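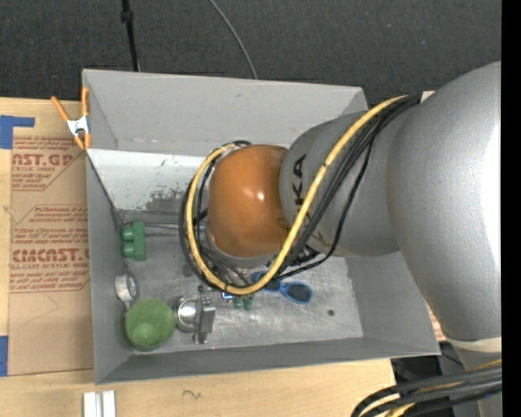
The Night Bin

Visitación Villanueva came to the workshop at Pretier when the street lamps were still on. She had her thermos and her own chair cushion, because the chairs there belonged to no human body she knew.

Her job was the returns. People sent back boxes of things, and the things were always mixed: cups, brackets, sunglasses, small parts of toys or machines. For eleven years she had sorted them by hand. Since February the arm from Vivora worked at one bin and she worked at the others, and in the evening Marcelino Segura compared the two results on his paper.

"Good morning, Vandenberghe," she said to the arm. It was not its name. It was the name of her old foreman, who also needed a long time to begin.

The arm went down into the gray bin. It stopped above the sunglasses, turned its wrist a little, and went up again with nothing. Then it went down in the same place.

"They are slippery," Visitación told it. "You must take them by the nose part."

Leandro Bermúdez looked up from his keyboard. He was twenty-six and he slept badly. "It can't hear you."

"My husband also could not, and I talked to him thirty years."

He smiled at this but his eyes went back to the screen. The people from Plivham were coming at two. They wanted to buy the arm for their kitchens, where it would empty the dishwashers and put away the spoons. Patricio Calvo had promised them that it would clear one full bin without help. He had promised it by telephone, in a loud voice, from the other end of the building.

"Can it do it?" she asked.

"It did it last night."

"And this morning?"

Leandro rubbed his face. "Last night the cup was standing somewhere else."

She drank her coffee and watched. The metal cup was against a bracket, very close, so that there was no place for a finger between them. She would have pushed the bracket away with her knuckle, without thinking. She tried now to think how she would explain this to somebody. Push a little. How much is a little? Until it feels free. And what is free? She looked at her own hand as if it had kept a secret from her.

The arm chose the green bowl. It lifted it, held it over the box, and let it go. The bowl fell in with a small honest noise.

"Olé," said Visitación.

"One," said Leandro.

By noon it had also taken the ring and a small green part, and had put the small green part back into the bin by mistake. She ate her sandwich beside it. On the monitor the run had the number 2228, and she asked if there had been so many. He said yes, so many, and some of them took the whole night.

"You stay here with it?"

"Somebody has to start it again."

She thought about this — a machine for saving work, and a boy who did not go home. She cut the second half of her sandwich and gave it to him.

At two the visitors came, with Patricio in front. The arm went down. It stopped above the sunglasses and turned its wrist, and everyone became quiet, and Visitación saw that she was holding her own two fingers together, in the air, by the nose part.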